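Stunura N4 battery after the March update, anyone else?
Phones & Tablets > Android > General chat

gumleaf_rhys
April 10, 2019
So I've had the Stunura N4 for a bit over a year now and it's been a ripper of a phone for the money, no complaints until the March update landed. Used to get to bedtime with a third of the battery left. Now I'm plugging it in at lunch! Same apps, same commute, same podcasts. I've done the usual stuff (brightness down, Bluetooth off, closed everything) and it still gets warm in my pocket doing nothing. Is it just me or has the update stuffed it?

tinny_dan
Not just you. Mine went from brilliant to rubbish overnight. I reckon it's the always-on clock thing they switched on by default. Settings, Display, Idle Clock, turn it off. Got me back maybe an hour or two. Still not what it was.

Macca_in_Ballarat
Always-on clock uses bugger all on an OLED, mate. If you got two hours back it was something else. Have you looked at the battery usage page? On mine the Gakero keyboard was sitting at the top of the list, which is mad for a keyboard. I went back to the stock one and I'm happy enough.

tinny_dan
I know what I saw, mate. Clock off, battery better. I've never had Gakero on the thing.

priya.k
Similar here, but mine's the 3,916 mAh model and I've got a mate with the earlier, smaller-battery one who hasn't noticed any change at all on the same update. So I'm not convinced it's the software for everybody. Did you do a factory reset afterwards, Rhys? I know it's a pain.

gumleaf_rhys
No reset yet, I was hoping to dodge it because of all the photos and my two-factor logins. Battery page says "Phone idle" at the top, then Womex Mail. Gakero isn't installed here either.

Macca_in_Ballarat
Womex Mail! There you go. Set it to fetch every half hour and stop it pushing. That app has been a pig since forever.

priya.k
I use Womex Mail on push with three accounts and it barely shows up, for what it's worth. I wouldn't chuck it on the strength of one screen.

AlikiV
Hi all, long-time reader, Aliki Vlachopoulos here (I used my real name when I signed up and now I'm stuck with it, haha). I had exactly this with my N4 and in the end it was just the battery wearing out, with the update being the last straw. There's a hidden page if you dial the service code in the manual, and mine showed 854 charge cycles, which is a heap for a phone that age, but I top it up in the car constantly so fair enough. I took it to Theodorakopoulos Repairs near the station and they swapped it for $115 while I got a coffee. Night and day difference!

tinny_dan
$115 for a battery? You can get the part online for a fraction of that and do it with a hair dryer and a guitar pick.

AlikiV
You can, sure, and I've cracked a screen doing precisely that on my old one, so the "cheap" battery ended up costing me $336. Happy to pay someone these days.

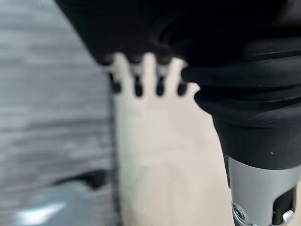 My other bit of advice, Rhys, is to check your charging cable and the port before you spend anything. Half my charging trouble before the swap was a lead that had split right where it goes into the plug, so the phone kept dropping in and out of charge all night and I'd wake up to 60 per cent and blame the software. You want a proper strain relief on it, a good chunky one, same idea as that ribbed black sleeve with the stacked rings narrowing down towards the silver collar, only phone-sized. The skinny smooth ones die on me in a few months. And get the lint out of the port with a wooden toothpick while the phone's off, you'll be amazed what comes out.

Macca_in_Ballarat
Agree on the lint, disagree on the cable. A dodgy cable won't make it warm in his pocket when it's not plugged in.

AlikiV
True, but it'd mean he's starting the day lower than he thinks. Could be both!

gumleaf_rhys
Cheers everyone. Tried the toothpick and got a decent wad of grey fluff out, bit embarrassing. Cycle count is lower than Aliki's but not by much. I'll put Womex on half-hourly, leave the clock off for a few days and if it's still dying at lunch I'll ring the repair place.

priya.k
Change one thing at a time or you'll never know which it was.

gumleaf_rhys
Too late, I've done the lot.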